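Zwei Abende mit dem Kammerorchester in Moren

Im März war ich an zwei Abenden hintereinander in Moren, um Zalterico mit dem Kammerorchester Kastberg zu hören. Ich kenne die Band seit ihrer zweiten Platte und habe sie bisher nur in Clubs gesehen, meistens im Stehen und meistens zu laut. Diesmal gab es Sitzplätze, Programmhefte und eine Garderobe, an der man seine Jacke abgeben musste.

Der Saal fasst 518 Leute und war an beiden Abenden ausverkauft. Ich hatte für den ersten Abend eine Karte in Reihe 7, ziemlich weit links, und für den zweiten eine auf dem Balkon. Der Unterschied war größer als erwartet. Unten hörte ich vor allem die Bratschen und den Bassverstärker, vom Sänger kam wenig an. Oben war alles besser gemischt, dafür sah man den Schlagzeuger nicht, weil er hinter einer Plexiglaswand saß und sich darin die Scheinwerfer spiegelten.

Die Arrangements stammen von Wekesa Mutiso, der beide Konzerte auch dirigiert hat. Er hat die Lieder nicht einfach mit Streichern aufgefüllt. Bei »Nordkai« fehlt die Gitarre in der ersten Strophe ganz, die Figur spielen stattdessen zwei Klarinetten, etwas langsamer als auf der Platte. »Halbes Haus« beginnt jetzt mit einem langen Vorspiel der Celli, und viele im Publikum haben das Stück erst erkannt, als der Gesang einsetzte. Mir war das Vorspiel am ersten Abend zu lang. Am zweiten hat es mich nicht mehr gestört. 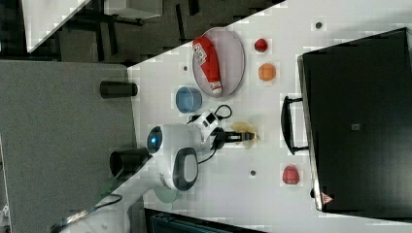 Weniger gelungen fand ich die schnellen Stücke. Das Orchester lag bei »Drehkreuz« an beiden Abenden hörbar hinter dem Schlagzeug, und die Bläser haben den Refrain so dick gemacht, dass vom Text nichts übrig blieb. Ich hätte das Lied weggelassen und dafür »Salzstraße« gespielt, das leider an keinem der beiden Abende vorkam.

Nach der Pause kam Aaltonen dazu, das Duo, das auch das Vorprogramm der letzten Tour bestritten hat. Sie haben drei Lieder mitgesungen, das letzte davon ohne Verstärkung vorn am Bühnenrand. Auf dem Balkon hat man das noch gut verstanden. Das Orchester hatte in der Zeit Pause, ein paar Musiker haben die Instrumente abgelegt und zugehört.

Die Zugaben waren unterschiedlich. Am ersten Abend gab es zwei, am zweiten drei, darunter »Winterfahrplan«, das ich seit Jahren nicht mehr live gehört hatte. Schluss war jeweils kurz nach halb elf. Am Merchandisestand lag eine Live-EP, von der nur 200 Stück gepresst wurden. Am zweiten Abend war sie schon vor dem Konzert weg. Ich hatte meine zum Glück am Tag davor gekauft.

Zur Anreise noch, weil ich danach gefragt wurde: Mit dem Auto sind es von mir aus rund 400 Kilometer, ich bin mit der Bahn gefahren und habe in einer Pension hinter dem Bahnhof übernachtet. Zum Saal läuft man von dort eine Viertelstunde. Der letzte Bus zurück fährt um 22.40 Uhr, den schafft man nur, wenn man auf die letzte Zugabe verzichtet. Ich bin beide Male gelaufen.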